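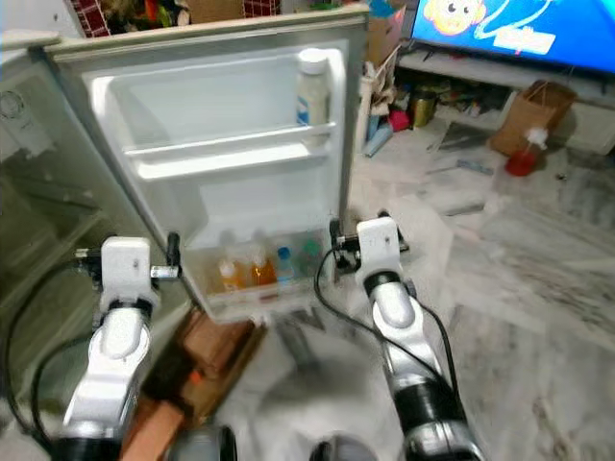 April, after lunch. Fridge clear-out, door first.

Bottom bin: orange liquid, amber-orange liquid, the clear one with the blue cap, the green cap. White bottle stays on the upper shelf until Nyokabi Ogola owns up to it or doesn't.

Rules as agreed, again: name and month on everything, nothing decanted, no lunch. The last sign-out sheet had room for 400 entries and got two, both mine.

Cardboard under the door to go out. Floor wants sweeping as well.

To do: ask Masia for a new shelf rail. Defrost, eventually.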